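# Haltdale Allotment and Garden Association: minutes of the June general meeting

Meeting opened at 7:00 p.m. in the side room of the Haltdale library.

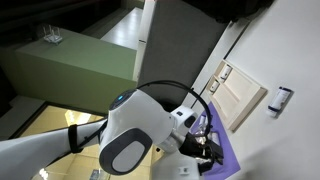

*Reading time: 2 min*

**Previous minutes.** Read and approved with one correction. The item on hose reels should have said the reels were ordered, not delivered. They have since come and are hanging by the north tap.

**Water.** The meter on the Itine Road side was read before the meeting. Use is up on last spring, most of it in the dry spell before the beans went in. Members were reminded that sprinklers may not be left running with no one on the plot. Hand watering is allowed at any time of day.

The leak under the lower standpipe has been looked at. Kohlhase Plumbing quoted $820 to dig down, replace the elbow and the length of pipe up to the valve, and put the path back. A member asked whether the association could do the digging itself and pay only for the pipe work. Kohlhase had been asked this already and would take $303 for the pipe work alone, with the trench open and the path left to us.

Discussion went on for some time. Points raised:

- The ground there is mostly clay and old brick, and the last trench took two weekends.
- The electric line to the shed runs close by, and its exact route is not marked on the plan.
- Spending the full sum would leave little for the fence this year.

It was moved and seconded that the association ask the power company to mark the line first, then dig by hand and accept the lower quote. Carried, with two against. The standpipe will be shut off until the work is done. Plots on that row should use the north tap.

**Fence.** The stretch behind the compost bays is leaning again. Two posts are rotten at ground level. Posts to be replaced this summer from the lumber already in the shed. The question of deer netting along the top was put off to the next meeting, as prices were not in hand.

**Compost.** The middle bay is full and should not be added to. The left bay is open. Please no bread, no cooked food and no glossy cardboard. Bindweed roots were found in the finished heap again. These go in the city bins by the gate.

**Plots.** All 48 plots are taken. Plot holders who cannot keep up over the summer may hand over half a plot and keep the other half at half rent. One member asked if this could be made permanent for people who only want a small space. Left open. The wording of the rules would need to change, and that can only be done at the annual meeting.

**Seed order.** The bulk order with Nutov Seeds came in complete except for the leeks, which were sold out. Refunds for leeks are in the envelope at the shed. Garlic for fall planting will be ordered in August. The list will go up on the shed door, and members should write the variety as well as the amount. Last year several lines said only "garlic."

**Shed.** The long-handled loppers are missing. If they were taken home by mistake, please put them back on the rack. The wheelbarrow with the flat tire has a new inner tube and may be used.

**Open day.** Agreed to hold it in the first half of September, from 10 a.m. to 3 p.m. There will be a produce table and a plant swap. The cake table is not settled, as no one has offered to run it. Parking on the grass verge caused complaints last time, so signs will point visitors to the library lot.

**Other business.** A request to keep two beehives at the far end was heard. Members on the nearest plots were in favor, apart from one who has an allergy. The applicant was asked to look at the corner behind the water tank and bring back a sketch with distances.

The lock on the main gate sticks in wet weather. Graphite to be tried before a new lock is bought.

Meeting closed at 8:35 p.m. Next meeting in July, same room, same time.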